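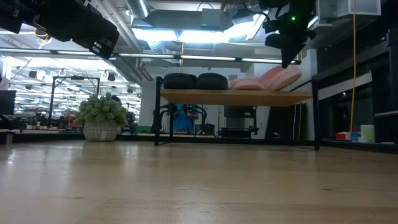 Where should slides and house shoes go if there's no room for a proper shoe cabinet?

A low open shelf near the door does the job for most homes, with each pair kept side by side and the heels facing out so you can step straight in. Let damp soles dry first, and leave the heavy winter boots on a tray of their own.

I had that question written on the back of my bus ticket when I set off for the open day at Zostevstead on Fri 12 May, and I must say I came home with a good deal more than an answer to it. The Rikano people open up their rooms twice a year (the next one is in September, for anyone who missed it), and this spring the subject was the hallway, that poor narrow strip where everything gets dropped. I took the number 13 bus from the station, got off one stop too early, and had a lovely walk past the allotments with the lilac just coming out.

The building is older than it looks from the road. Itsuki Ishida gave us the welcome talk and told us the big hall was added in 2000, when the upholstery side moved in from Tessier. We were let loose after that with a cup of coffee and a floor plan, which I held upside down for most of the morning. I began with coat hooks and spent far too long there — I am fussy about hooks — and then wandered through umbrella stands, benches with lids, and a whole wall of baskets that I had to be steered away from.

What I really wanted was the footwear room, and it was worth the wait. I am very fond of a plain thing done nicely, and the little raised shelf with its light wooden board and black metal sides was just that. You could put it in the smallest entryway and still get the front door open. The slides were black ones and pink ones, the pink with a ribbed strap and a very pale footbed, and I found myself wondering how my own sad collection would look if I only gave it the same chance.

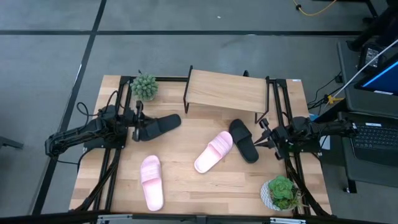
Pirjo Koskela thought a raised shelf was all very well for two people, but with children in the house she would want the slides in a bin on the floor, because a six-year-old will never line up a pair no matter how nicely you ask. We went back and forth on this over the cheese rolls. I still believe in pairs! She has raised three boys, though, and I have raised one very orderly daughter, so I may be the wrong person to argue the point.

Cleaning got a short session of its own after lunch. Jarmila Danko showed us how she does rubbery soles with an old toothbrush and dish soap, then stands them on a towel, away from the radiator. She was firm about the radiator. Ribbed straps need the brush run along the grooves, and you should do the underside last or you'll be carrying grit back up to the top. I wrote all of it down and then left my pencil on her table.

A few practical notes. Entry was $6 with the coffee included, and the parking lot was full by ten, so do take the bus. The Ilix corner sells hooks and offcuts of board from a cart near the exit, cash only, and the good pieces go early. I bought a length of pale board and 2 hooks, and carried the lot home on my lap.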